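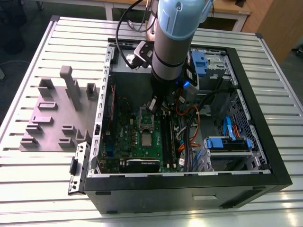
Fig. 1. Desktop tower with the side panel off and the processor exposed.

Home | Projects | Reports | Staff | Search
Print this page | E-mail this page

Does Repair Beat Replacement? A Look at the Flornunmont Computer Reuse Plan
Student project report by Hạnh Huỳnh and Bảo Võ
February 18, 2024

Why we picked this

Flornunmont College has told its students for two years that keeping old desktop computers running is cheaper and greener than buying new ones. The claim is on posters in the library and on the first page of the reuse plan. We both like the idea. We also both noticed that the posters never say cheaper than what, or over how long, and we wanted to see if the claim would hold up when someone asked for the numbers behind it.

Our adviser, Nikola Zupan, warned us that we might end up with more questions than answers. We did.

What the plan says

The plan covers 253 desktop computers in teaching rooms and the library. When one fails, it goes to the repair room in Hemcombe Hall. If the parts cost less than $200, the machine is fixed and sent back. If they cost more, it is stripped for parts and the rest is sent to a recycler. The plan claims that each repair "saves the full price of a replacement," and it uses $1000 as that price.

We could not find a source for the $1000. The purchase office would not share recent invoices, and the only person who could remember where the number came from thought it had been carried over from an older budget that included a monitor, a keyboard and a service contract. A repaired tower does not come with any of those. If the real price of a plain replacement tower is lower, and we suspect it is a good deal lower, every savings figure in the plan shrinks with it.

What we did

We asked for the repair log and got it as a spreadsheet in January. It had 151 entries. We sorted them by fault, by part replaced and by room. Then we talked with Phúc Đinh, who runs the repair room, and with Hưng Trịnh, who wrote the first draft of the plan. We also sat in the repair room for two afternoons and wrote down what took up people's time.

What we found

The log is not as useful as it looks. Many entries give the part but not the fault, so "memory" might mean a bad module or it might mean someone tried a new one and moved on. Labor is left blank nearly everywhere. Phúc told us this was on purpose, as student staff are paid from a different budget and their hours are "not a repair cost." We do not agree. An hour is an hour, whichever account pays for it, and from what we saw, a simple fault can eat most of an afternoon if the first guess is wrong.

The same room number also turns up again and again in the log. Some of those entries are clearly the same computer coming back. The plan counts each visit as a separate saving, so a machine repaired three times has "saved" the price of three new machines. Hưng agreed that this was a mistake when we showed him, and said the draft had been written in a hurry — we believe him, but the posters are still up.

The greener part

This side of the claim is stronger, though it is also loosely worded. Making a new computer takes energy and metals, and using an old one longer puts that off. We have no quarrel with that. The plan goes further and gives a carbon figure for the whole program, taken from a brochure by Chmielewska, the company that collects our scrap. The brochure does not explain its method. A firm that earns money from old equipment is not the first place we would look for a neutral number.

Nobody we asked had measured how much power the older towers draw next to newer ones. The library leaves its computers on overnight, so this could matter. We borrowed a Cemov plug meter to check, but the readings jumped around too much for us to trust them and we have left them out.

What we would change

The log should have a serial number, a fault and the hours worked for every entry. The replacement price should come from a real quote and be updated each year. A computer that comes back should be counted once. Until those changes are made, the college should take the word "cheaper" off the posters. It may well turn out to be true — our own guess is that small repairs on newer machines do pay off, and that repeat repairs on the oldest ones do not. It is still only a guess, and we would rather label it as one.

Limits of this report

We looked at one program, with one incomplete log, and we did not get to see any invoices. Two afternoons in the repair room may not have been typical. Phúc read a draft and thinks we were too hard on the labor question. We left that section as it was.

Contact the project office | Copyright Flornunmont College | Back to top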